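Section 4: Loading your points before a promotion board

4.1 Before you start

I wrote this part of the guide for anyone using Tratard to keep their own promotion file up to date. If you're an admin clerk doing it for a whole squadron, skip ahead to section 6, where I cover group uploads (they work differently and I won't muddle the two here).

You'll need your service number, your last two appraisals and a list of every course you've passed since your present rank. Scans are fine. Photos of a certificate taken on your phone are fine too, as long as the signature can be read.

Note: the system logs you out after 70 minutes, busy or idle. It does not save for you. I learned that with a half-typed appraisal and a cold cup of tea.

4.2 Entering your record

1. Sign in and pick My File, then Points.

2. Check the rank shown at the top. If it's wrong, stop and ring your records office, as you can't change it yourself and everything further down depends on it.

3. Choose Add Appraisal and type in the scores exactly as they're printed. No rounding, please!

4. Press Save. I press it after every single entry now.

5. Go to Courses and add each one by its code. Anything taken at the Maes training wing has two codes, an old one and a new one. Use the new one.

6. Add your time in rank. You only put in the start date and Tratard works out the rest.

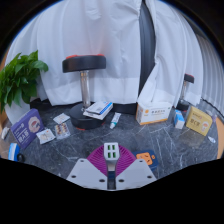 Fig. 4. A charger held over the tabletop.

7. Open Totals. The highest anyone can reach is 900, and that includes the written test, so don't panic if yours looks low before the test result has gone in — mine looked dreadful.

8. Compare the total with your own sums. If they differ, look at the courses first. A course entered under both codes will show up in yellow and score nothing until you delete one of them.

Caution: deleting a course also deletes the scan attached to it. Keep your own copies somewhere safe.

4.3 Sending it to the board

1. Press Lock File. You'll be asked twice, and I'd use the pause to read the whole thing through again.

2. Pick your board from the list. The November board closes at noon on its last day, so midnight is far too late.

3. Write down the receipt number. It starts with the letter F, for Fatia, the older system that still does the sorting behind the curtain.

Note: last time round the boards took in over 2,638 files, and the queue near closing was horribly slow. Go in early in the morning if you possibly can.

4.4 If you spot a mistake after locking

You can unlock once, and only while the status still says Waiting. Choose Recall, fix the entry, then lock and send again. You'll get a fresh receipt number and the old one stops working.

Once the status says With Board, the button goes grey. At that point you need form Irkanov B, signed by your supervisor and handed in at the records office on paper. Section 5 has the form and my notes on filling it in.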